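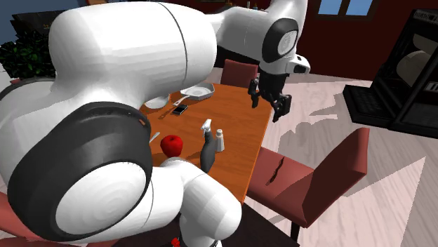
**Stiltbridge, October 10, 2026**

I've finally got the Grønli kicking net back in stock, so I've rewritten this page from scratch. The old one had bits bolted on every time somebody emailed me a question and it had turned into a right muddle. If you've bought one from me before, the net is the same net. The base has changed, and I'll get to that.

## Grønli Sideline Kicking Net

**£185, bag and pegs included**

For anyone who's landed here from a search: it's a freestanding net for American football kickers and punters. You put it up behind the bench, your kicker boots balls into it while the offence is on the field, and you don't spend the whole second half fetching balls out of the hedge. I kicked for a very average team for far too long and warmed up by punting into a fence (and over it, and once on to the roof of the cricket pavilion), so I've got feelings about this.

It works for rugby kickers too. I sell more of them to rugby clubs every winter, and I should probably change the pictures on the flyer.

### What you get

- The frame, in steel, with spring-button joints
- The net, with the pocket already sewn in
- The new wide base with two folding feet
- Ground pegs and a couple of spare clips
- A carry bag with a shoulder strap that doesn't saw your neck off

The whole lot weighs 16 kg in the bag. That's heavier than the pop-up ones you see on the big sites and I'm not sorry! I've had two of those pop-up ones. The first blew across the track at an away game and took out the chain crew's water bottles. The second lasted until our punter caught it properly in the cold and one of the rods split down its length. A kicking net needs a bit of weight low down. You only carry it from the car park and back.

### The new base

Right, the base. The old Grønli base was a single bar across the back with short feet, and on flat artificial turf it was perfect. On grass with any sort of slope it leaned. Plenty of you told me it leaned. I told you to put the pegs in, which was fair advice as far as it went, but lots of grounds with artificial pitches won't let you peg anything, and then people were hanging kit bags off the back bar to hold it down.

The new feet are longer and splay outwards, and there's a flat plate on each one where a sandbag can sit. I've had mine up on our practice field all through the summer and it's gone over once, in a wind that also took the gazebo. With a sandbag on each foot I've not managed to knock it over by kicking, and I've tried, although these days my leg isn't much of a test.

The new base doesn't fit the first version of the frame, sorry. The tubes are a different width. If your frame has a blue sticker at the bottom of the upright, it's the first version. A white sticker or no sticker and you're fine, drop me a line and I'll sell you the base on its own.

### Putting it up

It goes up in a few minutes. The first time will take you longer, and you'll put the top bar on back to front, everybody does. The spring buttons should face away from the kicker.

1. Fold the feet out and click the two uprights in.
2. Fit the top bar while the uprights are still lying down. Don't try to do it standing up unless you're very tall.
3. Slip the net sleeve over the top bar before you close the last joint. Miss this and you'll be taking it apart again.
4. Stand it up, clip the bottom of the net to the base, then peg or weigh it down.

Leave the bottom clips a bit loose. I know it looks scruffy. A tight net throws the ball back at you, and a slack one lets it drop in the pocket where you want it. If your kicker is complaining that balls keep coming back at their shins, it'll be the clips.

### Placekicks, punts, and the hole in the middle

The pocket is set at a height that suits a placekick from close in, and that's where I'd expect most people to use it. Two steps, swing, thump, ball drops. Snappers like it as well, you can take the pocket as a target and fire snaps at it all afternoon, and the noise is very satisfying.

Punts are trickier. A good punt goes up steeply, and if you stand too far back you'll clear the top bar. Stand closer than feels natural. I'd say closer again for teenagers, who tend to lean back. If you've got a punter with a really big leg then get the side wings as well (they're further down), as the mishits off the outside of the foot are the ones that find the cheerleaders.

Please don't stand behind it. The net moves back a fair way when it's hit, and a ball in the net is still a ball going at a fair lick.

### The extras

**Replacement net, £40.** Same netting, same pocket. The part that wears is the row of stitching along the bottom of the pocket, so have a look at that before each season. If it's only a few stitches gone, a bit of strong cord and a blunt needle will see you through to the end of the year, and you can keep your forty quid.

**Side wings, £46 the pair.** These clip on to the uprights and angle forwards. They make the whole thing harder to carry about and you won't want them on a narrow sideline, but for practice they're lovely. I leave mine on from preseason onwards.

**Naltitz holder stick.** It's one of those metal stands that holds the ball upright when you haven't got a holder. I don't make it, I just like it. It packs down small and the foot doesn't skid on wet turf like the plastic ones. Email me for the price, it moves about depending on what I'm paying for them.

**Stomitz block tee.** A flat rubber tee for the younger lot and for anyone coming over from rugby who can't get used to kicking off the deck. Low and high versions. Get the low one if you're not sure, you can always go up and it's much harder to come back down again once you've got into the habit.

I did stock a ball pump for a while and I've stopped. Too many came back.

### Looking after it

Don't put it away wet. I say this every year and every January I get an email with a photo of a green net that's been sitting in a bag in somebody's shed. Hang it over a door overnight, or over the bath if you live with somebody tolerant. A bit of silicone spray on the spring buttons stops them sticking. Use oil instead and it picks up the rubber crumb off artificial pitches and you end up with black paste in all the joints, which then gets on your white trousers.

If a tube bends, stop using it and tell me. I keep odd tubes here and can usually match the one you need. A slightly bent top bar will still go together, and it'll look all right, but it puts the strain on one joint and then you've got two broken bits to replace.

### Questions I get asked a lot

**Will it take a soccer ball?**
Yes, it's fine. The pocket's a bit small for it and you'll get the odd one rolling out at the side.

**Can I leave it outside?**
For a weekend, sure. All winter, no. The frame is coated and will put up with rain, but the netting goes brittle if it's left in the sun for months on end.

**Does it fit in a normal car?**
It goes in my hatchback with one back seat down. Measure your boot if you've got something tiny. The bag is long and thin, so it's the length that catches people out.

**Can we have it in our team colours?**
The net comes in black or white. I can do a coloured bag if you're ordering for a club and don't mind a wait, and I'll put your name on it if you send me a decent file. A screenshot of your logo off a phone isn't a decent file!

**Do you do club discounts?**
If you're buying several, ask. I'm one bloke with a lock-up, so there's no proper trade list, but I'll always try and do something for youth teams.

### Ordering

Use the form at the bottom of the site, or email me if you want to talk through bases and stickers first. I pack in the evenings after work and send things out the next morning when I can. During the season I'm away with the team a lot, so if you don't hear back straight away I'm probably standing on a touchline holding a bag of tees. Collection from Stiltbridge is free, just message me before you set off so I can get the lock-up open.

If it turns up and it isn't right, send it back within a month and I'll refund you. Put the spare clips back in the bag, please, they're fiddly to get hold of.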